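Granley meeting rooms – furniture inspection, ground floor
Checked by: Els Verschueren
Date: 24 Dec 2021
Sheet no. 2795
Rooms covered: 1, 2 and the long room

Mark each item OK, Watch or Repair. Comments go under the item. Anything marked Repair needs a job number before the sheet is handed in.

Chairs

1. Legs and stretchers firm – OK
All 60 stacking chairs rocked by hand. One was short of a foot cap, replaced from the box in the cupboard.

2. Seat and back screws tight – Watch
Several Bakker chairs in Room 2 needed a quarter turn. Same ones as in August. Try thread lock next time if they have worked loose again.

3. Stacks no higher than the mark on the wall – Repair
Mark has been painted over in the long room. Stacks were fine on the day but there is nothing to go by. Job 328.

Tables, frames and legs

4. Folding legs lock fully open – OK
The catch on the Pratel table nearest the radiator is stiff. Oiled and worked a few times, now closes without force.

5. Feet level, no rocking – OK
Room 1 table had a folded beer mat under one foot. Removed and the foot screwed down instead.

6. No sharp edges or exposed bolts underneath – Watch
One bolt cover missing, long room, window side. Taped for now. Ornoditz do the covers in packs, please order one.

Table tops

7. Tops clean, no sticky residue – OK
Old tape marks on two tops came off with warm water and washing-up liquid. Do not use the scraper on bare wood.

8. Surface free of splinters, cracks and open knots – Watch
Pale wood top, Room 1. Small dark spot towards one side, either a knot or a hole. Grain is wavy and stronger in one part, smoother elsewhere – leave it alone, no sanding needed for that. Run a cloth over the spot at the next check and fill it if the cloth catches.

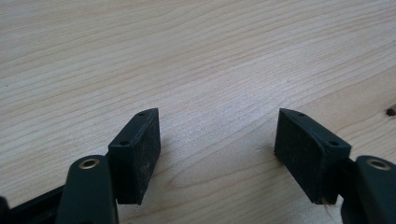
9. Edges and corners sound – OK
Slight bruising on one corner of the long room table, already on the last sheet. No change.

Floor and access

10. Clear way to both doors with tables set out – OK
Measured with the long room laid out for 23 people. Coats must not go on the chair by the rear door.

11. Trolley wheels and brake – Repair
Brake does not hold on the left rear wheel. Trolley labelled and out of use until the part comes. Added to the same job as item 3.

Signed: E. Verschueren
Copy to the office folder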